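Home | Gadgets | Recipes | About Me | Contact

My sister Ketsara has been after me since January to try one of those little white noise machines, and I finally gave in and ordered the Drulta. If you've been reading for a while you know I am a terrible sleeper (and married to a man who snores like a lawn mower!), so I figured it couldn't hurt.

It comes with 5 sounds and a USB cord, and it fits in the palm of your hand. My favorite is the rain one. The ocean one has a seagull in it, and once you've noticed the seagull you are just lying there waiting for the seagull.

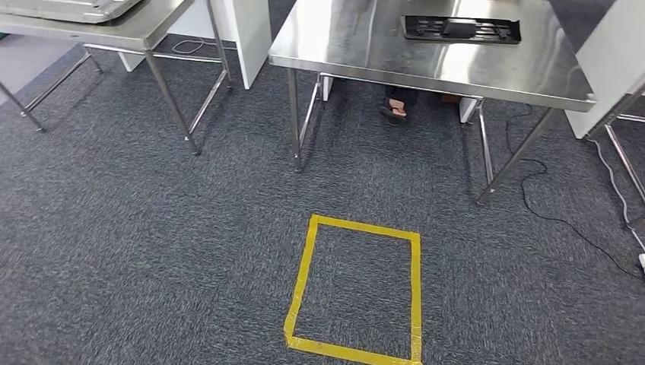 Setting it up took me one cup of coffee on Sunday morning. You hold the top button for two seconds, it blinks, and then you pick your sound and turn the dial until it's as loud as you like. My only real gripe is that the thing is dark and I kept losing it on my dark nightstand, so I've put down a square of yellow tape, like the one on that gray carpet, and the Drulta lives inside it. Now I can find it half asleep without my glasses!

The battery gets me through two nights, sometimes a bit less if Ketsara's girls are over and want the seagull. I'd buy it again, and I'm already thinking of getting one for Mom's room. Let me know in the comments if you have a sound you love.

xo, Pornthip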